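Mogensen handheld gets 2 TB model, faster sleep mode

WALTSTEAD, Sep 13, 2022 — Getside today announced a second version of its Mogensen gaming handheld. Same screen, same buttons, bigger drive. Pre-orders open now at the Getside store and at selected retailers.

The new model downloads updates while asleep and wakes back into your game in about 2 seconds. Owners of the first Mogensen get the sleep feature too, as firmware 1744, free. Storage stays as it was on those units obviously.

"People kept asking for more room. So, more room," said Nevzat Tokgöz, head of hardware at Getside. "And the fan is quieter. I wanted that one myself."
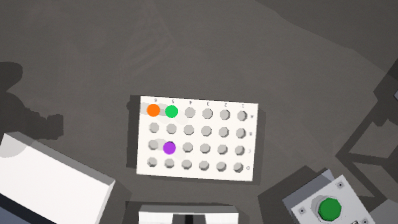
Launch games

Matthorpe, the town builder with 200 hand-made maps, comes pre-installed. Cloud saves carry over from PC — log in with the same acount and pick up were you left off. More titles to be named before launch.

Availability

First run limited to 1000 units, one per customer. Ships in June. Colors: gray or green.

Press contact: Getside press desk, Waltstead. Review units on request.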